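Equipment planning for handheld demonstration capture

Equipment planning for handheld demonstration capture is the budgeting, purchasing and scheduling of hardware used to record human hand motion for training robot arms. It covers the handheld grippers, sensor gloves, cameras, cables, furniture and props, and the robots that the recordings are meant for. Usually done once a year. Often done late.

Contents
1 Scope
2 Capture gear
3 Props and work objects
4 Floor space and furniture
5 Sample budget
6 Scheduling
7 Common mistakes
8 See also

Scope

A plan normally separates capture gear (worn or held by a person) from playback gear (arms, stands, carts). The two are bought on different cycles. Playback gear is costly and lasts; capture gear is cheap by comparison and wears out. Mixing them in one line is the most frequent cause of overspending, acording to the Udel planning notes, which are widely copied by small labs.

Capture gear

Main items are the handheld gripper with its wide-angle camera, the marker cards, and the glove kit. Gloves are treated as consumables. Fingertip caps too. A glove with a teal-green cap over dark fabric is shown at work over a white bowl-like vessel, its cable running down beside the hand.
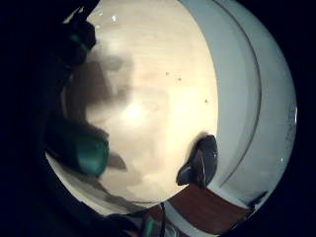
Props and work objects

Props are whatever the hand is going to touch: bowls, balls, tools, boxes, cups. Low unit price, high turnover. Plans tend to leave them out and then pay for them from the travel or office line.

Points usually listed:

Buy duplicates of anything white or shiny. Glare changes with the light, and a spare with a different finish can save a session.
Keep one large object and one very small object in each set.
Matte surfaces preferred for first sessions.
Log scuffs. A scuffed prop is still usable, but should not be swapped for a new one halfway through a series.

Large spheres are a special case – awkward to store, awkward to hold still, and they fill up most of a wide-angle view when the gripper gets near. The Clordale workshop sets aside $300 a year for spheres and the stands under them, and a smaller amount for handles, rods and other long tools used against them.
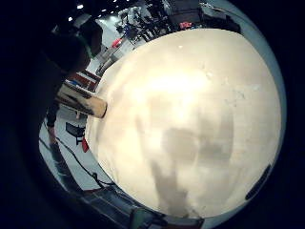

Storage for these is often missed. A shelf deep enough for the largest prop should be priced in the same request, along with bins and labels. Rieger sells a deep rack that is common in this use; any garage rack does the job.

Floor space and furniture

Space is planned per station. One station means one person, one table, one chair and clear reach on all sides. Robots may share the room, which saves rent but puts limits on when they can run. Power strips, cable covers and table clamps belong here and not under capture gear.

Tables should be light in color and plain. Chairs should roll. No arms on the chairs if the operator has to swing a gripper past them.

Sample budget

The figures below follow a plan drawn up by Liviu Stoica for the Nirkden shop, revised 19 November 2024. One station, one year, in US dollars.

Handheld grippers, pair: 3,000
Glove kit and spare caps: 1,000
Props, all types: 300
Marker cards, printed and mounted: 128
Table, chair, rack: 1,000
Cables and adapters: 300

Playback arms not included. Shipping not included either, and it should be. Stoica's first version had no line for cables at all; it was added in September after the adapters came out of petty cash.

Scheduling

Lead times drive the order of purchase. Grippers first, then gloves, then everything else. Furniture can be bought the same week it is needed. Marker cards can be printed in house, but the mounting takes longer than people expect and a crooked card means doing it over. 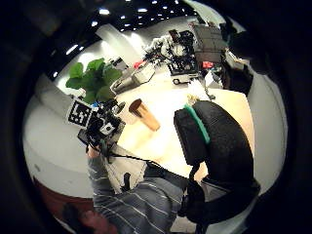
Acceptance checks are done on arrival, before the return window closes. Each gripper is held, moved through its full range and pointed at the table and the background at least once. The marker should be fixed firmly to its face of the rig, as with the square black-and-white card on the upper left of the handheld device, and the cable needs enough slack to cross the operator's front without pulling. A check done seated, at the same table and chair as the real work, finds more faults than one done standing at the loading dock. Faults go back to the vendor in writing. Photos help.

Common mistakes

Ordering one glove size.
Counting on props "from the kitchen."
Buying the second station before the first has run a full month.
Short cables – the cheapest item on the list and the one that most often stops work.
Leaving software seats in a diffrent budget with a different renewal date.
No spare camera.

See also

Capital request
Consumables budgeting
Fiducial marker
Learning from demonstration
Robot gripper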